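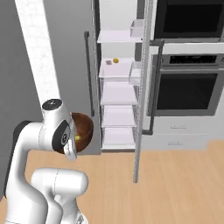 Meron Bogale asks why the club trains in simulation when there is a real arm in the Stuseswood lab. Fair question. The real one is shared between 14 of us and cannot be reset with a keypress.

Task for the Dreltamcombe round: bowl and fridge. The arm has to handle a bowl with food in it at an open fridge without losing the contents. Scoring is on the final position of each object. Style counts for nothing.

Current state. The policy is trained on 3000 simulated episodes. Antigoni wrote the resets, Ksawery did the contact parameters. Friction between bowl and fingers was set too high until December, so everything before that has been binned.

Main failure mode is wrist roll. The grip on the rim holds, the bowl tips, and the food slides to the low side. A penalty on tilt helps, but too large a penalty and the arm stops short of the shelf.
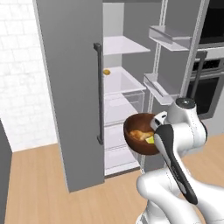
Rim grip, bowl in front of the lower fridge. Simulation.

Last night's evaluation: 39 failures, most of them tilt, 2 from the elbow clipping a door bin. The bins have collision meshes now. They did not in the first build.

Next: randomise the mass of the food, then rerun with the same seeds. Celina has the config. If you are on the team, please pull before you edit it.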